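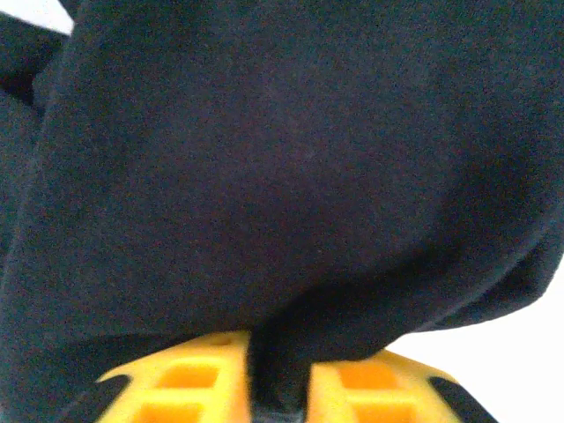
Category: Get Involved > Calls for Participants

We're having an open day at our Mernosham workshop, and I need people who are willing to come in, try to teach a robot arm how to handle laundry, and tell us what they think of the whole business. No background needed. If you've ever lost a fight with a fitted sheet, you have more relevant experience than half the people who write to me!

I run the visitor side of things here, so I'm the one who'll meet you at the door, hand you a badge and probably talk too much. The project is called Velix. We work on getting robot arms to pick up soft stuff, meaning clothes, towels, bags, anything that changes shape the second you touch it. Hard things like boxes and mugs are a much friendlier problem. A sweatshirt is a nightmare. Dark ones are worse, because the folds all melt into each other on camera and you can't tell a sleeve from a hood (I can't, anyway, and I've been staring at them for two years).

We've done smaller visits before, mostly school groups and one very lively evening with a quilting club from Skendby, who asked better questions than any engineer I've met and stayed until we had to turn the lights off. This time we want a proper crowd. There are 200 places over the day, split into small groups so everybody gets a turn and you're not standing five deep behind somebody tall.

So what would you be doing? You'll start with a short demo at one of our two-arm tables. The arms pick through whatever has been put out and move it around, and one of us talks you through what they're trying to do. Then it's your turn. You sit down at the controls, an operator sits next to you, and you guide the arms yourself. Pick up a piece of clothing, put it in a basket, take it out again, that kind of thing. It sounds like nothing, and then you try it and find yourself holding your breath over a T-shirt. Most people get the hang of it in a few minutes. Some don't, and that's fine too, I still grab things by the wrong corner.
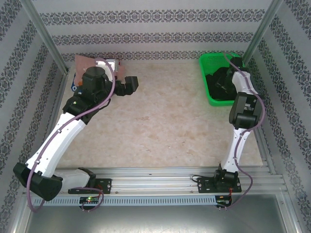 After your turn at the controls we'll ask you to fill out a short questionnaire and, if you're up for it, stay for a chat over coffee. I really want to hear where you got annoyed. Was the arm too slow? Did you feel like you couldn't see what you were grabbing? Would you let one of these near your favorite jacket? We had 234 comment cards from our last round of visits and I read every one, including the one that just said "more cookies." There will be more cookies.

We record the arm movements from every session, and we use those recordings in our own work. We don't record your face or your voice. You'll get a plain one-page form about this when you sign up, and you can say no to the recording and still come and watch the demo.

Who I'm looking for: anybody 16 or older who can sit at a table for half an hour and use both hands. Under 18, bring a parent or guardian. I'd especially love to hear from people who fold or sort clothes for a living, so if you work in a laundry, a hotel, a thrift store or a hospital linen room, please say so when you write and I'll try to put you in a longer slot. Left-handed folks, also yes please, we never get enough of you.

You're welcome to bring something from home for the arms to try. Soft items only, clean, and nothing you'd cry over. No pins, no sequins, no wool that sheds (we learned that one the slow way). Put your name on it.

The open day is on a Saturday, doors at 9:30 in the morning, last group at 4:00. Sessions run 75 minutes including the coffee. Everyone who does a full session gets a gift card and lunch from the truck in the parking lot. The ground floor is step-free, there's a quiet room if the motors get to be too much, and parking is free. Our colleagues from the Lyons office are coming over for it too, so if you want to ask your questions in French, that'll be your chance.

To sign up, write to the Velix visitor desk at Mernosham, or call and ask for extension 223. Tell me which part of the day suits you, whether you want to drive the arms or only watch, and anything I should know about access or food. Morning slots usually go first. If you don't hear back within a week, nudge me, I don't mind a bit.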